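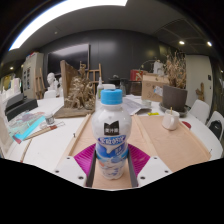
How many examples do you need before a learning system can pick up a bottle and put it down properly?
More than I expected. I asked for 300 when we started at Trornudgate, and the policy trained on those kept closing its fingers too early. We now have 1607 for this one task.

I keep 1092 of those for training. The rest are either held back for testing or thrown out, mostly where the tracking was lost because somebody moved their wrist too fast. I used to try to repair those by hand. I stopped in April.

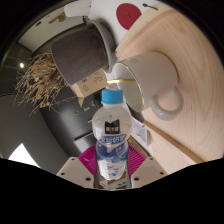 The other thing I changed was the pace. Viorica Dumitrescu did the early runs and she is quick, so the arm learned to be quick as well, and it isn't as good at it as she is. We now count to 2 before each grasp and again before letting go. It makes for a dull afternoon, but the start and end of each example are much easier to find when I cut them up.

We also stopped clearing the table first. The examples from Rindside were all done on a bare bench and they didn't carry over well to anywhere else. A mug nearby, a plant behind, papers left out: I would like all of that in the data. 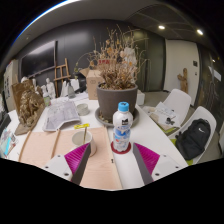
Drink bottle on the round coaster, cup on the board to its left.

Next job is to retrain with the slower examples only and compare. I'll put the results up when the run has finished.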